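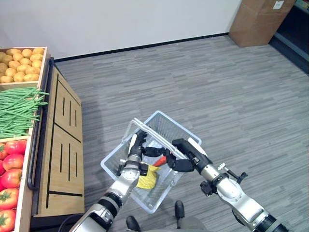
JUSTVILLE, Nov 13, 2025 -- Koller today published its good-practice rules for two-armed robots in grocery work. Free to download, 12 pages. Rule one covers handled containers: with the handle up, as on a clear plastic shopping basket, both hands stay clear of it untill the lift is planned. Floor staff keep a full arm's reach away.

"Short rules get read," said Brigitta Egger, who edited the text.
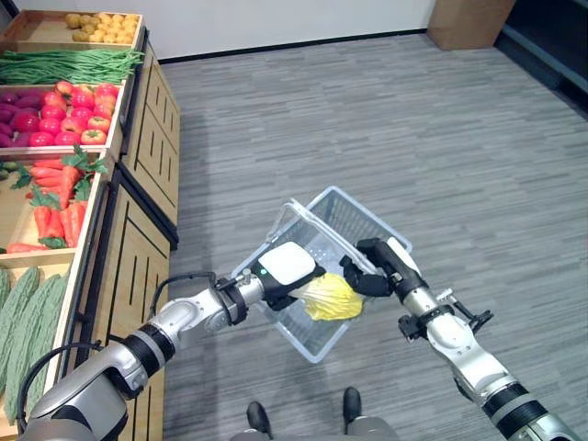

Are the rules binding?

They are voluntary. Stores can write them into supplier contracts.

Comments open through July. Contact: Andri Kälin, Koller press desk.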